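Sorting snack bars: by kind or by date?

Pestinness, 3/3/23
Hello all. I put our snack bars in clear plastic bins, three in a row on the wooden table. My question is how to divide them.
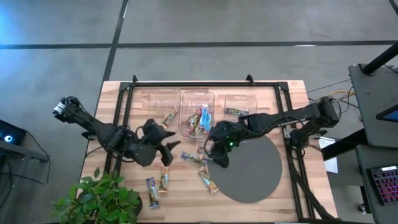 I would like one bin for each kind, but the kinds are never equal — one is always too full.

Zavala
By kind is a mistake, sorry. Sort by date, oldest in front.

Irkton
I disagree. People choose by the wrapper, they don't read dates. Mix two kinds if you must.

Pestinness
Thank you both. I will try by kind until July. The bins with a handle slot are easy to pull out. 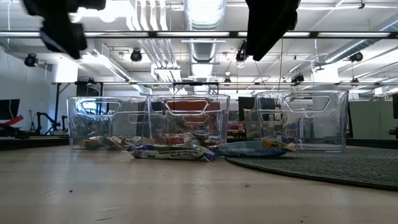 Reply 5 — Stivberg
Put labels on them also.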